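Shoe handling at the Conville bench: the finger pad fault

Conville is where we run the footwear handling work with the Muvach gripper, a black two-finger tool that we hold by hand while collecting grasps and that uses the same fingers when it goes on the arm. The job is simple to describe. Take hold of a sneaker by the tongue, open it up, let go, move on to the next one. We do this with white sneakers on a wooden table.

In October the gripper began letting go when it was not told to. The fingers would close on the tongue, the log would show a good grip, and the shoe would slip out a moment later. At first it was put down to the software, and two releases of the control code were rolled back before anyone took the fingers off and looked at them. The fault was mechanical. A threaded insert in one finger had started to turn in the plastic, so the screw felt tight on the driver but held nothing. Under load the pad tipped back and the grip opened.

The log for that period has 588 closes on the tongue. Of those, 107 ended in a drop. The Grimley bench, which runs the same fingers on heavier work boots, found the same loose insert a little later and stopped work until replacements came in.

The pictures on this page are of the shoe work at the bench.
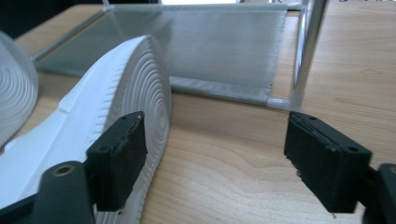
Open fingers over the table, with a white sneaker beside the left pad. The pads have light scuffs and some dust on them. 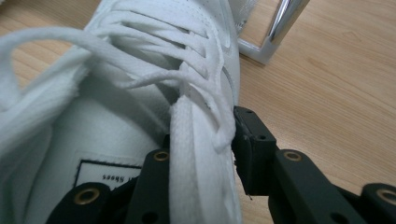

Closed on the tongue of a white sneaker, with the laces slack. The brass-colored inserts can be seen in the black parts on both sides.

How often should the inserts be checked?

Every 3000 closes, and after any drop that the log shows as a good grip. Take the pad off, put a screw in the insert with no pad on it, and turn it gently by hand. If the insert moves with the screw, the finger is scrap. Do not glue it back in. We tried that on one finger and it lasted a single shift.

Changes made since the fault:

The fingers now come from Niazi with a longer insert, pressed in hot. The older ones have been pulled from the drawer at Conville and should not be used as spares.

The pad screws are set with a torque driver. The plain hex key that used to hang by the bench is gone.

A run stops by itself after 12 drops. Before this it would carry on until the end of the batch, and most of the lost time came from that.

Anyone with their hand near the pads while changing a shoe must have the drive switched off first. No one was hurt during the fault, but a pad that tips back can spring forward again when the load comes off it.

Fingers with a part number ending in B are the new type. If the letter is missing or worn off, treat the finger as old.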